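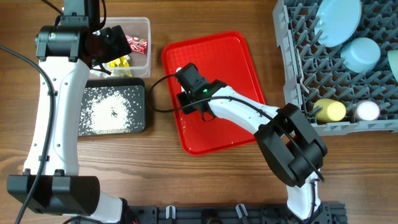

Candy wrappers, red-and-white and yellow, in a clear plastic box.

WRAPPERS AND SOFT PLASTIC: WHERE WE ARE

Tralau Green Sheet, 9 May 2018

Quick one this month, the printer wants everything early and the garden pages already ate most of the space.

First the number. 748 pounds of soft plastic through the Sikder Street drop-off since we opened it in March. Goal for the spring was 800 and there are still a few weeks on the clock. Very pleased. Also tired. The scale at the depot has been playing up again so weigh-ins may be slow, please be patient with it.

What goes in. Bread bags, frozen veg bags, candy wrappers, chip bags, the film off a case of water, bubble mailers if you pull the paper label off first. Cereal liners yes. Dry cleaning bags yes. Zip bags yes but cut the zipper strip off, Nodia's line doesn't like them and a whole bale got sent back in March over it.

What does not. Anything with food stuck on. Anything compostable (look for the word on the seam, the green ones fool everybody). Foam. Rope. Garden hose, twice now. Pet food sacks with the woven outer, we did take these at the start and can't anymore, sorry to the people who had been saving them up.

Candy wrappers get asked about more than everything else put together so here goes again. The twist kind and the crinkly kind are both fine, shiny inside or not. Foil that stays crumpled when you squash it is foil, and goes in the metal bin with the cans. If it springs back it's plastic film and it comes to us. Little ones blow all over the lot when the wind gets up, so please stuff them inside a bigger bag and tie the top. Not a grocery sack with a hole in it. A proper bag.

Rinse, shake, dry overnight on the rack. You don't need soap for most things. Cheese film, yes, soap. Meat film we would really rather you just threw away, the smell by the end of the week is something else.

Hours. Drop-off is open mornings, 9 to noon, and the gate gets locked at noon on the dot becuase the bakery next door needs the lane for its truck. Leaving bags against the fence is not a drop-off. The raccoons had two of them open last month and the neighbors picked up the mess, which was kind of them and shouldn't have been their job.

Pusevham people, you're welcome here until your own site opens. No word on when. Their town office told us summer and then told us fall. In the meantime if you're driving over, bring your street's bags in one car, parking on Sikder is bad enough with the sewer work going on.

Bags. We still have the big blue ones at 50 cents each, pick up at the library desk, exact change if you have it. One bag holds a lot more than you think if you sit on it. The clear ones are gone and we aren't reordering, they split.

Where it ends up. Nodia bales it and it goes on to be made into deck boards and those curb stops you see in parking lots. The two new benches by the Tralau ball field are the same sort of board. Nice to sit on, a bit hot in the afternoon. Someone wrote in to ask if our own bags are in those benches. No, they were bought in before we started. Next ones maybe.

School pickup. Both elementary schools have a bin by the cafeteria door now. Juice pouches are NOT soft plastic for our purposes, the straw and the foil layer rule them out, so please tell your kids. The middle school bin went missing over spring break, if you know where it is we would like it back, no questions.

Couple of other things. The battery tube has moved from the hardware store to the library lobby, next to the book return. Household size only, tape the ends on the lithium ones. Paint day is not happeening this spring, the county pulled it, watch this page for a fall date. Egg cartons are wanted by the farm stand, dozen size, clean, leave them on the shelf by the door.

Questions to the usual address or drop a note in the box at the library. Next issue we'll have the yard waste schedule and the map with the new pickup streets on it.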